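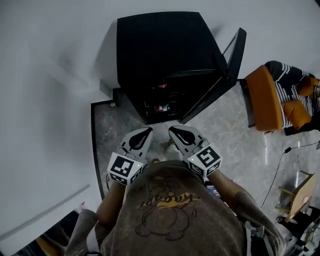 Ausgabe 11

Lesezeit: 2 Minuten

Maschenproben Batow: README

Der Datensatz enthält Maschenproben aus handgestrickten Quadraten, jeweils vor und nach dem Waschen vermessen. Er ist als Nachschlagetabelle für die Umrechnung von Strickanleitungen gedacht, wenn das angegebene Garn nicht mehr erhältlich ist. Häkelproben und Maschinengestrick sind nicht enthalten.

Stand: 15. September 2025

Inhalt

proben.csv – eine Zeile pro Probe
garne.csv – Faserzusammensetzung, Lauflänge, Zwirnung
muster.csv – Kürzel der Strickmuster mit Klartext
aenderungen.txt – Korrekturen gegenüber früheren Ausgaben

Alle Tabellen sind UTF-8-kodiert. Feldtrenner ist das Semikolon, Dezimaltrenner das Komma. Leere Felder bedeuten »nicht gemessen«, eine Null kommt als Messwert nicht vor.

Felder in proben.csv

probe_id: fortlaufend, wird nach Löschungen nicht neu vergeben
garn_id: Verweis auf garne.csv
muster: Kürzel, z. B. GR (glatt rechts), KR (kraus rechts), PM (Perlmuster)
nadel_mm: Nennstärke laut Aufdruck
nadel_mat: Metall, Holz, Kunststoff
m_roh, r_roh: Maschen bzw. Reihen auf 10 cm, ungewaschen
m_gew, r_gew: dasselbe nach Wäsche und Trocknung
hand: Kürzel der strickenden Person

Messverfahren

Die Proben werden mit mindestens 30 Maschen angeschlagen, dazu kommen 2 Randmaschen je Seite, die nicht mitgezählt werden. Gemessen wird in der Mitte der Probe, liegend und ohne Spannung. Halbe Maschen werden als 0,5 eingetragen, feinere Abstufungen nicht.

Gewaschen wird von Hand bei 30 Grad mit einem Wollwaschmittel ohne Weichspüler. Die Einweichzeit beträgt 15 Minuten. Danach werden die Proben im Handtuch ausgedrückt und flach getrocknet. Gespannt wird nur bei Lochmustern; diese Zeilen tragen im Feld muster den Zusatz »-s«.

Bekannte Mängel

Garne der Reihe Koutsoukos sind überrepräsentiert, vor allem in den mittleren Nadelstärken. Für Leinen und Hanf liegen kaum Reihenwerte nach der Wäsche vor.

Die Partie Amville wurde teilweise mit Bambusnadeln gestrickt, aber als »Metall« erfasst. Die betroffenen Zeilen ließen sich nicht mehr sicher zuordnen und stehen unverändert in der Tabelle.

Bei Jarnetmont-Sockengarn hat sich die Lauflänge im Lauf der Produktion geändert. Ältere und neuere Knäuel haben getrennte garn_id. Wer nur nach dem Namen filtert, mischt beide.

Die Werte verschiedener Hände sollten nicht gemittelt werden. Für einen Vergleich zwischen Garnen empfiehlt sich ein Filter auf ein einzelnes Kürzel im Feld hand.

Änderungen in dieser Ausgabe

- 11 doppelte Zeilen entfernt
- Perlmuster und großes Perlmuster getrennt (PM, PG)
- Proben vom August nachgetragen
- Feld nadel_mat auch bei Nadelspielen ausgefüllt

Pflege der Tabellen: Evanthia Tsolakis
Garnangaben und Korrektur: Evanthia Stergiou

Nutzung

Privat und in eigenen Anleitungen frei, mit Nennung »Maschenproben Batow« und der Ausgabennummer. Bei Fehlermeldungen bitte die probe_id angeben.

Kontakt | © Maschenproben Batow | Nach oben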